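Pop Song Form, week 6 handout
Verse / pre-chorus / chorus, plus what counts as a hook

Recap from last time: verse = story moves, words change, tune stays. Chorus = same words, same tune, usually the title is in there.

Pre-chorus. Short, 4 or 8 bars. Builds. Often drops the bass or thins the drums so the chorus hits harder. Not every song has one, dont force it.

Hooks. Can be a vocal line, a riff, even a drum fill. Test: can you hum it after one listen? If you need three, its a weak hook.

Tempo check. Clip A on the listening list is "Trernedus", 40 bars to the end of the second chorus. Mark the bar where the title first shows up. Clip B "Mathebula", no pre-chorus at all, goes straight in. Compare.

Bridge - new chords, new words, once only. Then last chorus, maybe up a key (cheesy, works).

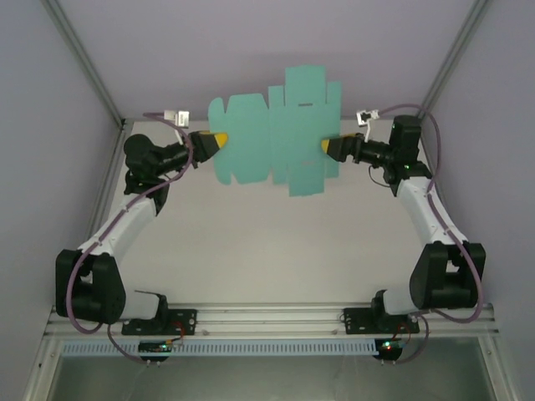

Two arms holding a teal box blank between them.

For next week
- chart one song you like, section by section, bar counts in the margin
- write a four line chorus, title in line 1 or 4
- response paper is 385 words, not 1,000. Drafts due in May, see sylabus

Bring headphones.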